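Search this forum
Advanced search

One arm or two? Budget thread
3 min read

grustier_kirsty
So I finally have a number from my boss: 3785 for the whole thing, arm, gripper, stand and whatever cable I forgot. We run everything in sim first, with the arm over the peg board and the little parts next to it, and I'm pretty happy with the layout (the tape square took me a whole evening!). 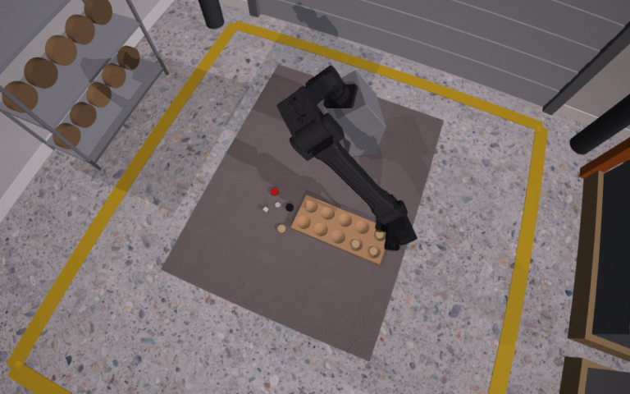 My question is whether to put 500 of that into a better gripper now or hold it back for spares. I'm leaning gripper.

abundio_v
Spares. We lost 30 days at Droson waiting on one wrist joint.

Higinio V
Disagree with Abundio. Small parts are where a cheap gripper hurts you, and you can't budget around bad fingers.

abundio_v
You can if the arm is dead, lol. Get the shipping quote before you pick either one.

grustier_kirsty
Ugh, shipping. Adding a line for it. Gripper's still winning though.

Comments (3)

Amber C.: Did you price the floor tape and mat too? Ours came to 53.

K. Pawlak: Team spares, sorry Kirsty.

wihongi_fan: Which stand did you end up quoting?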